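Heating oil prepay for this winter, lock in or wait?
14 comments

ubachmann
Stimora sent their prepay letter and it's due back by the end of November. 28 cents a gallon over what I paid last year. I burned 346 gallons last winter, so that's almost a hundred bucks more. Does anybody here still wait and buy on the day?

tankhalf_full
I've waited two years running and came out ahead both times. Crude is drifting down and the dealers know it.

Adelmo Zanetti
Crude isn't the whole price. The Brondness terminal was short on distillate last January and everybody on will-call paid for it. I locked in with Hermans.

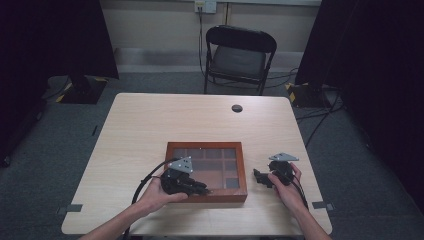

Wooden box with the glass lid, on the table

tankhalf_full
One bad January. You also hand them your money in the fall, and if the dealer folds you're in line with everyone else. Ask the old Skirko customers.

Adelmo Zanetti
Skirko had been late on deliveries for a year before that. Get a capped plan and pay monthly if you're worried.

ubachmann
Stimora does have a cap, but there's a fee for it and the letter doesn't say how much. I'll call them in the morning.

rt9_north
Ask if the cap covers the delivery charge too. Mine didn't - found out on the second fill.

tankhalf_full
Still waiting here. Tank's at five eighths.

2 shares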